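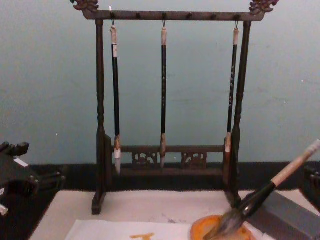 Grenach brush fault

The Grenach brush fault was a failure in a two-armed calligraphy robot at the Suletti workshop in Flilotthorpe. The robot was writing large characters in orange ink when its right arm kept pressing down after it should have lifted, pushed the brush into the table and then swung it sideways toward the operator's stool. One person had a bruised wrist. The fault was reported on July 13, 2019 and is mostly known for the change it brought to how tool length is checked on small desk robots.

Also called the long stroke fault, or in the workshop just "the lean".

Background

Suletti began as a brush and paper seller. Founded 1875, moved twice, in the same building in Flilotthorpe for most of its history. The robot work was a side project, set up by Chukwuemeka Oyelaran, an engineer, with Somtochukwu Balogun, a calligraphy teacher who had taught evening classes in the shop for years. The aim was to record and repeat single strokes, so that students could watch the same stroke at the same speed as many times as they liked.

The machine was named Grenach. Two arms, black grippers, a white table between them. The control software came from a small supplier called Baek and was written for light assembly work. It had no idea what a brush was. A brush was entered as a rigid tool with one fixed length, and this turned out to matter a great deal.

The work area

The layout hardly changed over the life of the project. A dark wooden brush rack with turned posts and a carved lower rail stood near the wall, holding the smaller brushes tip down from hooks. Paper lay flat in front of it. The ink dish went to the right of the paper, and the large brush was dipped from that side. A gray block was kept on the right of the table too.

The rack was never fixed down. It was treated as furniture and did not appear in the robot's map of the table until after the fault. Balogun had asked for it to stay within reach, as it was in her classes, and it was only a short move away from the left gripper.

Course of the fault

The session had been running most of the morning with a small brush. Arm returned it to the rack, no trouble. The large brush was then loaded in the right gripper by hand, because the handle was too thick for the automatic pick.

The tool entry in the software was not changed. Grenach still held the length of the small brush, so it placed the tip well above where it really was. The first dip went deep but looked normal enough from the stool. The first stroke came out much wider than planned and Balogun called for a stop by voice. There was no voice stop. She had got used to Oyelaran standing at the keyboard, and he was at the other end of the room.

On the second stroke the bristles were fully flattened and the collar of the brush met the table. The arm now felt a load it did not expect. Baek's software had a rule for this: under load, press harder for a short time, then slide sideways to seat the part. Useful for pushing a plug into a socket. With a brush, it dragged the collar across the paper, tore it, tipped the ink dish and let go of the stored force all at once. The handle end came round and struck Balogun on the wrist. The rack was knocked over in the same movement.

Oyelaran cut the power at the wall. The emergency button was on the far side of the table, behind the left arm, and could not be reached without leaning over the machine.

Damage and injury

Bruised wrist, no break. Balogun was back teaching the same week. The large brush had a cracked collar and was thrown out. One hook on the rack was bent and later straightened. Ink got into the lower joint of the right arm, which had to be opened and cleaned, and the stain on the table was never fully removed.

The arms themselves were undamaged. Total repair cost was 177 dollars, nearly all of it for seals.

Cause

Oyelaran's report, which ran to 6 pages, listed the wrong tool length as the direct cause. It also named several things that made it worse:

The hand loading step did not ask for a tool length. Automatic picking did.
The force limit was set at 100 percent of the arm's range, the value it shipped with.
The seating rule was on by default and was not mentioned in the setup guide.
The operator's stool was inside the reach of the right arm.
The stop button was on the wrong side.

The report was blunt about its author's own part. He had known about the force limit and had meant to lower it once the strokes looked right. Lower limits made the arm halt in mid stroke when ink thickened on the bristles, and it was quicker to leave it alone.

There was some dispute over the seating rule. Baek held that the arms were sold for assembly and that a user writing with a brush should have switched the rule off. Oyelaran held that a person can't switch off what they have not been told about. The two sides never fully agreed, but the rule was made off by default in the next release.

Changes made

Work stopped until December. When it started again the following were in place:

Touch check. After any brush is loaded, by hand or not, the arm lowers it slowly over a scrap of paper until a light touch is felt, and compares this with the stored length. A mismatch locks the arm.

Force limit. Set low, and separate for each brush. Mid-stroke halts are accepted as normal. The paper is thrown away and the stroke is run again.

Stop buttons. One on each side of the table and a foot pedal under the stool. The pedal is the one that gets used.

Seating. The stool was moved back, and a strip of tape on the floor marks the reach of each arm.

Rack. Added to the map as a solid object, with a margin around it. The arms now take a longer path between rack and paper, which slows the session down a bit.

Balogun also asked for the dip to be split into two moves, with a pause over the dish. A dip that is too deep is the earliest sign of a wrong length, and with the pause there is time to see it before the brush gets to the paper.

Later use

The touch check is the part that spread. Other small workshops that use soft tools – paint brushes, sponges, pastry brushes – took it up in some form, usually with a scrap card in place of paper. It does not work well with very soft bristles, where the first touch is too light to feel. For those the length is still measured by hand with a ruler and typed in, so the old mistake remains possible.

The fault is sometimes confused with an ealier one on the same machine, in which the left gripper dropped a brush on its way to the rack. That was a worn finger pad and is not related.

See also

Tool offset
Force limiting
Emergency stop placement
Soft tool handling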